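The Big Grey Floor at Sernside

Paving rarely gets talked about until it goes wrong. A bench gets reviewed, a fountain gets an opening with sandwiches, and the ground between them gets a line in the budget. At Sernside the ground is most of what there is. The plaza takes up the middle of the campus, and anyone going from the lecture buildings to the bike racks crosses it, usually with their head down into the wind.

Carola Grube has looked after the hard surfaces here through two resurfacing proposals, neither of which went ahead. Her office is a ground-floor room with a map of the plaza pinned over the desk. The map has 990 slabs on it, each one numbered in pencil.

"People ask me what there is to look after," she says. "It's slabs and it's joints. The slabs mostly look after themselves."

The joints are where her time goes. A paved area this size moves with the seasons, and the gaps between slabs are there to let it. When the filler in a joint hardens or drops out, grit gets in, the gap can't close in summer, and the edge of a slab chips.

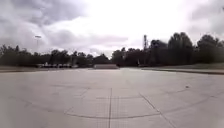

Grube walks the whole area every Tuesday before eight, when the light is low enough to show up a raised edge. She carries a steel rule, a stick of yellow chalk and a notebook. A lip she can feel through her boot gets a chalk mark. A lip she can measure gets a grinding crew. Last year she marked 174 joints and had 607 metres of filler cut out and replaced, working from the tree side inward so that the path to the lecture buildings stayed open.

The filler is a grey sealant from a supplier called Flallar. She has tried a cheaper one and didn't like how it went in the cold. The colour has to be close to the slabs but a shade darker, she says, or the lines disappear and the place looks like an airport apron. Plenty of people think it looks like one anyway. The student paper ran a poll on what should be done with the plaza, and 244 readers answered. Trees came first and seats came second. Leaving it alone came third, with Grube's vote among them.

Her case for leaving it is practical. The graduation marquee goes up on it in December. The Saturday market needs room for vans to turn. Fire trucks need a clear run to the building entrances, and a planter in the wrong spot takes that away. She would be glad of more shade along the edges, where the roots could be kept clear of the slab base.

Stains are the other subject she gets letters about. Large pale slabs show everything, and some marks go deep enough that washing only lightens them. Grube has them pressure-cleaned twice a year and leaves the rest to the weather. Harsher cleaning takes the face off the concrete, and a slab with no face holds dirt faster than it did before.

The edges are softer than the middle. A kerb runs along one side with a strip of grass and low planting behind it, and past that stand the bikes in a long row, many of them with bright blue frames and baskets. On a dull morning they are easily the strongest colour in the place. 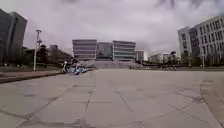 What the designers wanted

The original drawings came from Siltodmont, a landscape office that has since closed. They show one surface, one size of grid and nothing standing on it. A written note with the set asks that the long pale buildings be seen "across an uninterrupted floor", and that planting be kept to the margins.

That is still more or less what a visitor gets. The rows of windows run off into the distance, the joints run with them, and the trees make a low dark line at the far end. It suits some people and makes others walk faster. Grube has heard it called bleak and has heard it called restful, once by the same lecturer.
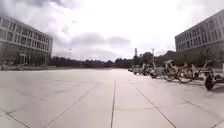
What happens next

A third proposal is now on the table, from a firm called Yupanqui. It keeps the grid and adds seating along the kerb, with the centre left clear for the marquee and the market. Grube has asked for the seats to be bolted to their own footings so the slabs beneath them can be lifted. She is waiting on a reply, and in the meantime has ordered more chalk.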